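手で洗う食器のこと

8月7日火曜日

六月の終わりに食洗機が壊れた。修理の見積もりを取ったら部品の取り寄せに時間がかかると言われ、そのあいだ手で洗っていたら、それで落ち着いてしまった。修理は断って、本体はまだ流しの下に入ったままになっている。扉を開ければ棚として使えるので、今は大きい鍋と、めったに出さないホットプレートが入っている。

手洗いに戻って一か月あまりたったので、やってみて変わったことと、変わらなかったことを書いておく。節約の話も少し出てくるが、節約のために始めたわけではないので、数字を期待して読む人には物足りないと思う。

うちは大人2人の家である。平日の昼はどちらも外で食べることが多く、朝はパンとコーヒー、夜はたいてい家で作る。洗うものの量は多いほうではない。それでも食洗機を使っていたころは、夜の食器と翌朝の食器をまとめて一回で回していたので、流しには半日ぶんの汚れた皿がいつもあった。予洗いをして庫内に並べておくだけなので、目に入らないぶん気にしていなかった。

手洗いになると、これができない。正確に言えばできるのだが、朝になって昨夜の皿を洗うのはかなり気が重い。最初の一週間で二回やって、二回とも出かける時間が遅くなった。それで、夜のものは夜のうちに洗うことにした。

洗う順番

順番は何度か変えた。

子どものころ、母に教わったのはコップ、茶碗、皿、鍋という順番だった。油のついていないものから洗えばスポンジが汚れない、という理屈で、たしか家庭科の教科書にも同じことが書いてあった。学生のときの一人暮らしでは、そもそもコップと鍋くらいしかなかったので順番も何もなかった。

今回もまず教わったとおりにやってみた。問題は鍋である。うちの台所は狭く、流しの横の作業台はまな板を置くとほとんど埋まる。最後に鍋を洗うとなると、それまでのあいだ鍋はコンロの上に居座り、洗った皿は先に干すところを占領する。鍋を洗い終わったときには、もう置くところがない。皿の上に鍋を伏せることになって、一度、小鉢の縁を欠いた。瀬戸で買った灰色の小鉢で、もう同じものは売っていないと思う。

それで、鍋とフライパンだけは食べる前に洗うようにした。盛りつけが終わったら、鍋に湯を張ってざっと洗い、すぐ拭いてしまう。料理が冷めると言われそうだが、フライパン一枚なら大した時間ではない。煮物や汁物の鍋はおかわりがあるので残すが、炒め物のフライパンはほとんどの場合ここで片づく。油が固まる前なので、紙で一度ぬぐえばあとは軽い。

食べる前に洗うのは行儀が悪いような気もしていたが、やってみると食後がずいぶん楽になった。食後に残るのは皿と箸とコップと、汁物の鍋がひとつ。これならコップから順に洗っていっても場所が足りる。

包丁とまな板は使うたびに洗う。これは食洗機のころから変わらない。包丁は食洗機に入れられないものを使っているし、まな板は庫内で場所を取りすぎるので、いつも手で洗っていた。考えてみると、食洗機があっても手で洗っていたものは多い。木の椀、鉄のフライパン、漆の箸、水筒のふた、ミキサーの刃のところ。完全に任せていたのは皿とコップと弁当箱くらいだった。

洗剤

洗剤は近所の薬局で安くなっていたものを使っていたが、詰め替えがなくなったのを機にSkistusというのに替えた。知人が使っていて、手が荒れにくいと聞いたからだ。泡立ちは前のものより少ない。最初は物足りなくて余計に出していたが、泡の量と汚れの落ち方はあまり関係がないようで、今は前と同じくらいの量で洗っている。

手荒れについては、正直なところ夏なのでよくわからない。もともと荒れるのは冬で、十二月ごろになると親指の付け根が割れる。比べるなら冬まで待たないといけない。

ゴム手袋も買った。何年も使っていなかったので、サイズを忘れていてMを買ったら指先が余った。指先が余るとコップの底に手が届かないし、皿が滑る。Sを買い直したら今度は手首がきつい。結局、油の多い日だけSの手袋を使い、あとは素手で洗っている。Mのほうは風呂掃除に回した。

スポンジはいろいろ試した。柔らかい面と硬い面のある普通のものが一番使いやすかった。網目の布のようなもの、アクリルの毛糸で編んだもの、セルロースのものを順に使ってみたが、セルロースは乾くと固くなるのが面白いだけで、厚みがあってコップの中に入れにくい。アクリルのほうは叔母が編んでくれたもので、茶渋はよく落ちる。ただ油ものに使うとあとの始末が面倒なので、湯のみと急須専用にした。

スポンジの替えどきは、前は気がついたときだったが、今は月初めと決めている。七月の初めに新しくして、八月の初めにまた替えた。古いものは流しの排水口を洗ってから捨てる。

すすぎ方で意見が分かれた件

先月、ここに手洗いに戻ったことを短く書いたら、思ったより多く反応があった。普段この日記には反応らしい反応がない。梅干しの話を書いても、自転車のチェーンの話を書いても、たまに従兄から電話で感想を言われるだけである。それが皿洗いについては、知っている人からも知らない人からも、やり方はこうだという連絡が来た。

意見が分かれるのは主にすすぎだった。流しながらすすぐ派と、ためた水ですすぐ派がいて、どちらもかなりはっきりと自分のやり方がよいと思っている。私は流しながらの派で、特に考えもせずそうしていた。実家がそうだったからで、ほかに理由はない。

ためてすすぐほうは、二十代のころに下宿していた家で見たことがある。その家では桶に湯をためて洗い、隣の桶でくぐらせ、そのまま伏せていた。最初は泡が残っているように見えて落ち着かなかったが、下宿している身で文句を言うのも変なので黙って使っていた。使っていて味がおかしいと思ったことは一度もなかった。 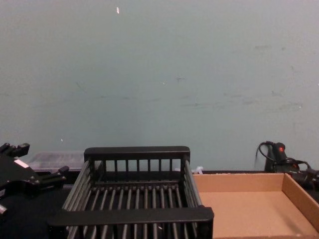
Rawan Hattarさんからは、桶をひとつ置くだけで水の使い方がまるで変わる、すすぎは最後の一回だけ流水にすればよくて、最初から最後まで蛇口を開けておく必要はない、というコメントをもらった。冬は桶の湯が冷めるので途中で一度入れ替える、とも書いてあった。

それを読んで、桶を買うかどうか一週間くらい迷った。うちの流しは幅が狭く、桶を置くと鍋が入らない。折りたたみの桶というものもあるらしいが、店で見たら縁が高くて、皿を出し入れするたびに手首が当たりそうだった。結局、桶の代わりにいちばん大きいボウルを使うことにした。サラダを和えたり、粉をこねたりするときのステンレスのボウルである。これに水を張って、箸とスプーンと小皿をつけておき、最後に流水でひと通り流す。

大きい皿は入らないので、そのまま流しですすぐ。中途半端なやり方だが、蛇口を開けている時間は明らかに短くなった。水道の検針は二か月に一度なので、どのくらい違うかは九月にならないとわからない。前回の検針票は捨ててしまったと思っていたが、引き出しの奥から出てきた。比べるときのために冷蔵庫の横に貼ってある。

Hoi-yan Liuさんは反対に、ためすすぎは苦手だそうだ。泡の感触が指に残っているうちは終わった気がしないので、皿の裏を指でこすって、きゅっと音がするまで流すという。これもわかる。私もガラスのコップだけは音で確かめている。

乾かすか、拭くか

もうひとつ意見が割れたのが、洗ったあとの扱いである。

私は長いこと、自然に乾くのを待つほうだった。布巾で拭くのは手間だし、布巾そのものが清潔かどうかもあやしい。食洗機の前の時代、つまり十年近く前までは、夜に洗って伏せておき、朝にしまっていた。

今回も初めはそうしていたのだが、梅雨のあいだは朝になっても乾いていなかった。特に茶碗の高台のくぼみに水がたまる。湯のみもそうで、裏返すと水がこぼれて袖が濡れる。朝の忙しいときに袖が濡れるのは小さいことだが、毎日続くと嫌になってくる。

そこで拭くことにした。布巾は何枚かあったが、どれもくたびれていたので新しいものを買った。麻の布巾で、一枚1,187円した。布巾にしては高いと思う。店でしばらく迷って、二枚ほしいところを一枚にした。麻は初めのうち水を吸わないと聞いていたとおり、買った週はガラスの表面を水がすべるだけで役に立たなかった。何度か煮洗いしたら急に吸うようになり、今ではこればかり使っている。毛羽がつかないので、コップを拭くのにはたしかにいい。

皿は綿の布巾で拭く。昔からある、目の粗いやつである。これは値段も安いし、すぐ乾く。使ったら石けんで洗って、窓のところの棒にかけておく。夏なので夜のうちに乾いている。冬はどうなるかわからない。

拭くようになってよかったのは、しまうところまで夜のうちに終わることだ。朝起きて台所に行くと、流しのまわりが片づいていて、すぐ湯を沸かせる。以前はまず食洗機の中身を出すところから一日が始まっていた。あれは誰がやるかでよく揉めた。先に起きたほうが出すという決まりだったが、先に起きたほうが先に出かけることも多く、結局どちらも出さずに、庫内から一個ずつコップを取り出して使っていた。

ただし全部は拭かない。木の椀と箸は拭いてからも一晩出しておく。漆の椀は拭いただけでいいと箱の説明書にあったが、木地のままのものは中に湿りが残る気がする。ざるも拭かない。ざるを拭く人はいるのだろうか。おろし金も拭かない。布巾が引っかかって破れる。

食器を減らすかどうか

毎晩しまうようになると、棚の中のことがよく目に入る。使っているのはいつも同じ皿だった。白い中皿、青い線の入った深めの皿、飯碗、汁椀、それに小鉢がいくつか。その奥に、使っていない皿がかなりある。

引き出物でもらった大皿、旅先で買った豆皿、割れて半端になったカップの受け皿。受け皿はカップがないのだから使いようがないと思っていたが、茶葉を量るときに敷いたり、お茶請けをのせたりして意外に出番がある。逆に、高かった大皿のほうは何年も出していない。出さないのは重いからで、洗うところを思うと手が伸びない。

減らそうと思って、いったん全部を食卓に並べてみた。数えたら28枚あった。椀や茶碗は入れず、平たい皿だけである。半分は手放せると思ったのに、実際に箱に入れたのは数枚で、残りはまた棚に戻した。祖母の家から持ってきた染付の皿など、使わないとわかっていても人にやる気にはならない。

戻すときに、よく使うものを手前の腰の高さの段に集め、使わないものを上に上げた。それだけで出し入れはずいぶん早くなった。前はよく使う皿の上に使わない皿が重なっていて、毎回持ち上げて抜いていた。重なりが二種類以上になるところは、もう作らないことにした。

箱に入れた数枚は、月末に駅前の古道具屋に持っていった。Olteanuという名前の店で、看板が横文字だけなので長いこと服屋だと思っていた。値がついたのは一枚だけで、あとは引き取ってもらった。店の人が皿を一枚ずつ爪で弾いて音を聞いていたのが印象に残っている。にゅうが入っていると音が鈍いのだそうだ。家に帰って真似してみたら、普段使っている飯碗がひとつ鈍い音だった。よく見ると内側に細い線がある。漏れてはいないのでそのまま使っている。

時間のこと

どのくらい時間がかかっているのか、一度も計らずに書くのもどうかと思い、先週だけ計ってみた。平日の夜で、洗い始めてから布巾をかけるまで、短い日は十分あまり。餃子を焼いた日がいちばん長くて二十分を超えた。餃子は皿よりも、台所の床と壁を拭くのに手がかかる。

食洗機のころは、予洗いと並べるのに五分、翌朝出してしまうのにまた五分くらいだったと思う。計ったわけではないが、そう大きくは違わない。違うのは、まとまって立っている時間が夜に来ることである。疲れて帰ってきた日はやはり面倒で、座ったら立てなくなる。だから食べ終わったら座り直さないようにしている。お茶は洗い終わってから飲む。

洗っているあいだはラジオをつける。音楽の番組より、人が話しているもののほうが手が進む。野球の中継はよくない。点が入りそうになると手が止まって、そのあいだ水が出っぱなしになる。

連れ合いと交代でやっているかとよく聞かれるが、はっきりした当番はない。作ったほうが鍋を洗い、作らなかったほうが食後のものを洗う、というのが今のところの形になっている。作る側が食べる前にフライパンを洗ってしまうので、あとの人は楽である。やり方は少し違っていて、私は伏せるとき口の広いものを下にするが、向こうは大きさに関係なく洗った順に置く。何度か言ったが直らないし、向こうも私の布巾のかけ方が気に入らないらしい。端をそろえてかけろと言う。そろえても乾き方は同じだと思う。

電気代と買い替え

電気代は先月分の明細を見た限りでは少し下がっているが、六月と七月では冷房の使い方がまるで違うので、食洗機のぶんだけを取り出すことはできない。下がったと書いたが、去年の七月と比べての話で、今年は窓にすだれをかけたからそのせいかもしれない。

買い替えるかどうかは、まだ決めていない。修理を断ったとき、電器店の人にはDundachの新しい型を勧められた。カタログをもらってきて、しばらく食卓に置いてあった。今のより庫内が広く、静かだという。ただ、幅がわずかに合わず、入れるには流しの下の板を削る必要がある。賃貸ではないので削ってもかまわないのだが、削るなら蛇口も替えたい、蛇口を替えるなら床もと、話が大きくなるのが目に見えている。カタログは古紙に出した。

年末に親戚が集まるときにはたぶん困る。去年は大人と子どもを合わせて十人を超えて、食洗機を三回まわした。あれを手で洗うと思うと今から気が重い。紙皿にするか、食べに行くか、皿洗いのできる甥を早めに呼ぶか、そのころになったら考える。甥は飲食店で働いていたことがあって、洗うのがおそろしく早い。見ていると、一枚ずつの動きが速いわけではなく、皿を持ち替えないのだった。左手で取った皿は、洗って、すすいで、伏せるところまでずっと左手にある。真似をしようとしたが、うちは流しの左側に壁があるので、左手では伏せられない。

水切りの位置も変えてみたい。今は流しの右側に干しているが、コンロに近くて油がはねる。揚げ物の日は、洗ったはずの皿がうっすらべたつく。反対側には壁があるので、置くとしたら後ろの台しかなく、そうすると床に水が垂れる。垂れるのを受けるものを敷けばいいのだろうが、また洗うものが増える。とりあえず揚げ物の日は、干す前に全部拭いてしまうことにしている。

コメントへの返事

先月の記事にもらった質問に、まとめて返事を書いておく。

Rogelio Dizonさん。鉄のフライパンには洗剤を使っていません。湯とたわしだけです。魚を焼いたあとは匂いが残るので、そのときだけ少し使って、火にかけて水気を飛ばしてから油を塗ります。油は料理に使っている菜種油で、特別なものではありません。

Mahsa Golestaniさん。茶渋には重曹を使っています。湯のみの内側を濡らして、指につけてこするだけです。金の線が入ったものはやめたほうがいいと思います。私は一客それで線を薄くしました。

米粒がこびりついた飯碗については、名前のない方から、水につけずに湯につけるのかと聞かれました。水でかまいません。食べ終わったらすぐ水を入れておけば、ほかの皿を洗っているうちにふやけます。カレーの皿は水を入れずに、先にパンの耳か紙でぬぐいます。

弁当箱のパッキンは、毎回外しています。食洗機のころは週に一度しか外していなくて、外してみたら溝が黒くなっていたことがありました。外すのに爪を使うとすぐ傷むので、竹串の太いほうの端で起こしています。

次は九月に、水道の検針票が来たら続きを書くつもりでいる。その前に、流しの下の食洗機からホットプレートを出して、せめて水抜きだけはしておかないといけない。説明書には長く使わないときは水を抜くこと、とあるのに、まだ何もしていない。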